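Hands, grippers and a good deal of marble: a day at the Westerberg open lab

Posted 20 Jan 2024

I drove two hours to Iststead for the Westerberg open day because the flyer promised a side-by-side of five-fingered hands and ordinary parallel grippers, and I have a decision to make. Our bakery supply line in Dodwood packs mixed trays, and I've been told for three years running that a humanoid hand is the answer. I'd like to see one earn its keep before I sign anything.

Registration was a card table by the loading dock. More than 300 people had put their names down, and the parking lot was built for a third of that. Coffee was free. The muffins were not.

The morning belonged to the hardware. Two arms stood behind a rope, one with a plain two-finger gripper and one with a black five-fingered hand, and they took turns moving bread rolls out of a crate. The two-finger one was dull to watch and dropped one roll in my time there. The hand was much nicer to look at. It also stopped twice with a fault light, and both times a young man with a laptop stepped over the rope, typed something and stepped back without a word to the crowd. I asked what the fault was and he said "comms." I asked how often and he said it depended.

I wanted to know about crushing. Anyone who has put a soft fruit or a pastry through a machine knows that picking it up is the easy part. The rolls they were using were a few days old and you could have knocked on them like a door. I asked if they had anything fresher and was pointed to the software room.

The software room is where Westerberg does most of its comparing now. Maximiliano Painemal runs it, and he gave the best talk of the day, mainly by answering what he was asked. His group sets up kitchen counter layouts in simulation, then runs the same task with different hands, arms and camera positions. They have 400 layouts so far and want 2,000 by July. Each hand gets 30 tries per layout, and the computer keeps score. 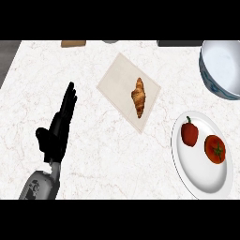 One of the simulated counter layouts, with the five-fingered hand. The croissant on the napkin is the target.

He left this one up on the big screen while he took questions, so I had a long look. The croissant is very handsome. It has all its ridges and the brown bits in the creases, and I'd buy it. But what does it weigh? Does it flake? Painemal said that in the version we were looking at it is a rigid object with a friction value, so no, it doesn't flake, and you can't squash it. I appreciated the straight answer. It does mean that a good score on the croissant tells me next to nothing about croissants.

The pepper and the tomato on the plate have the same trouble. A real tomato rolls when you nudge it and splits when you get impatient. Painemal said a soft-body version is being worked on and runs far too slowly for the number of tries they need.

A woman from a packing firm in Paltville asked about the camera. The hand is nearly black from end to end, and on that screen I couldn't make out much of the palm at all. She wondered if a vision system would do any better at telling the fingers apart when they are held together like that. He said the controller gets its finger positions from the joints and doesn't need to see them. Fair enough — but our own trouble has always been with seeing what is between the fingers, and a dark hand over a dark conveyor is a bad start. The white marble is flattering in that respect. Our belts are grey and have flour on them.

What I did like was the method. Same counter, same object, swap the hand, run it again. I have sat through a lot of sales demos and I can't remember one where the competing product got the same number of tries. In their tally the two-finger gripper beat the hand on anything round and small, and the hand came out ahead on things with handles. I don't pack anything with a handle.

The price of the hand wasn't on any of the sheets. I asked at the desk, and again by email on Monday, and I'm told someone will call. The two-finger gripper had its price printed on the back page, along with the cost of replacement pads.

There is another open day in July. I've asked if I can bring a tray of our own stock, baked that morning, and have both arms go at it in front of the rope. Painemal said yes on the spot. The man with the laptop said he would have to check.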